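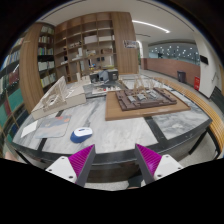
Marble table top, gray slabs with black strips

Security and Defense > Regional Conflicts
Thread: Is the Gretora amnesty going to hold?

harborwatch
6/21/19
The amnesty law passed its final vote in Uston last night. Short version for those who haven't followed it: rank-and-file members of the northern front get immunity if they register and hand in a weapon within 15 months. Commanders still go before a court, but with a cap on sentences. The government expects over 600 people to register.
I think it's the best deal available. The front has lost its money from the border trade and its leaders don't talk to each other anymore. Curious what others think.

pike_and_shot
I don't think it holds. The cap on sentences was the whole fight in March and it was never really settled, they just moved it to an annex. The Zuccaro wing said then that it wouldn't sign anything with a court in it, and I haven't seen them change that position.

harborwatch
The Zuccaro wing is small, though. Most of the attacks in the last few years were the coastal groups and those are the ones that signed.

pike_and_shot
Small groups are the ones that keep going after a deal. You don't need many people to plant a bomb on a rail line. Every fighter who thinks the leadership sold out has a place to go now.

Mottled
I lived in Uston for a while and still read the local papers. The part getting the most attention there is the registration offices, much more than the court. There are supposed to be 22 of them and the law doesn't say who guards them. If you were in the front and you walk up to a building in the middle of town to give your name, anyone can see you do it. People with family up north are worried about that.

quietdesk
Same question came up with the earlier program, the one for deserters. They ended up letting people register by way of a parish or a clinic. I don't see that in the new text.

Mottled
It's in the draft rules but not in the law. Article 9 says "other designated places." So it depends on the ministry.

tallgrass
I'm going to be the one who says it: 25 years of killing civilians and they get to go home for handing in a rifle. I understand the argument for it. I still think it's wrong, and I don't think the victims' groups were asked in any serious way.

harborwatch
They had hearings with the victims' groups.

tallgrass
One set of hearings, after the main text was already written. Read what the groups put out afterward.

quietdesk
I agree with tallgrass on the hearings and with harborwatch on the deal. The military option was tried and the front got smaller but it didn't go away. What was the other plan?

pike_and_shot
Wait. They were running out of money on their own.

quietdesk
Groups that run out of money start kidnapping. That already happened outside Usasthorpe.

pike_and_shot
Fair point on Usasthorpe. I'd still like to see the annex before calling this finished. Does anyone have a link to the full text?

Mottled
The official gazette usually takes a few days. I'll post it here when it's up.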